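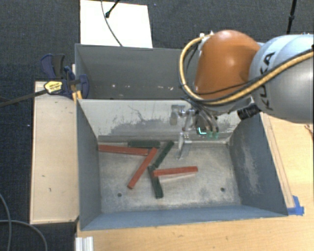
News releases | Drug law and policy

Hovow asks Nurnora assembly to end court cases for small drug possession

ROREN, 3 Apr 2020 – Hovow, the drug policy group based in Roren, has sent the Nurnora regional assembly a written submission in support of the Liepiņa amendment, which would stop people being taken to court for having a small amount of a controlled drug for their own use.

Under the amendment, a person found with a small amount would have the drug taken away and would be given an appointment with a health adviser. The appointment would have to be offered within five working days. No criminal record would follow. Supplying drugs, and having drugs with intent to supply, would stay criminal offences with the same penalties as now.

The amendment would cover all controlled drugs, including cannabis, and would set a separate limit for each one. The limits are not in the amendment itself. They would be set by the regional health office and would need to be approved by the assembly before the change could take effect.

Hovow's submission draws on written replies from over 700 people in the region who have been charged with possession or who have had a close relative charged. Most of the replies came in by post, using a form that Hovow left at pharmacies and advice centres during the winter. The submission sets out what people said about losing work, waiting for a hearing and trying to get treatment while a case was open.

"People told us they put off asking for help because they thought it would be used against them in court," said Helju Stankevičius, director of Hovow. "Some of them waited more than a year. We want the first conversation after somebody is stopped to be with a person who can offer treatment, if treatment is what they need. Many people will not need it, and the adviser should be free to say so and close the matter."

The submission makes 13 recommendations. Among them, Hovow asks the assembly to:

- write the limits for each drug in plain language and publish them before the law changes
- let people choose a telephone appointment
- make sure that missing one appointment does not send a person back to court
- give under-18s a separate service with its own staff
- remove past convictions for simple possession from standard employment checks
- publish figures on stops and seizures by district every year

Hovow does not support every part of the amendment as drafted. Clause 2 would let police hold a person's details on a local list for as long as they see fit. The group says the clause should be removed, or a fixed time limit added. It is also concerned that the amendment has no money attached to it. Health advisers in the outer districts already have waiting lists, and the five-day limit could not be met there with the present number of staff.

Žydrūnas Kazlauskienė, who wrote the legal section of the submission, said the wording on sharing drugs between friends also needed attention.

"As it stands, two people who buy together for their own use could be treated in completely different ways, depending on which of them had the bag in a pocket," said Kazlauskienė. "We have suggested wording that would put both of them under the health route where no profit is made. The assembly's lawyers have had our draft and we are waiting for their comments."

The amendment was due to be discussed at a public session in Roren in April. Public sessions have been suspended because of the coronavirus outbreak, and the assembly has said it will take written evidence in the meantime. Hovow has asked for the closing date to be moved back so that treatment services, whose staff are under heavy pressure, have time to reply.

The group has also asked police in the region to hold off on new charges for simple possession while the courts are running a reduced timetable. It has not yet had an answer.

Anyone who lives in the region can send evidence to the assembly by post or through the form on its website. Hovow has written a short guide to the amendment and a template letter, both free to download or available on paper on request.

The full submission can be read on the Hovow website. Personal details have been taken out of all quoted replies.

Notes for editors

Hovow campaigns for changes to drug law and gives free legal information to people facing drug charges. It takes no funding from companies that grow or sell cannabis.

The Liepiņa amendment takes its name from the district where it was first put forward.

Helju Stankevičius and Žydrūnas Kazlauskienė are available for interview by telephone. Please contact the Hovow press desk in Roren.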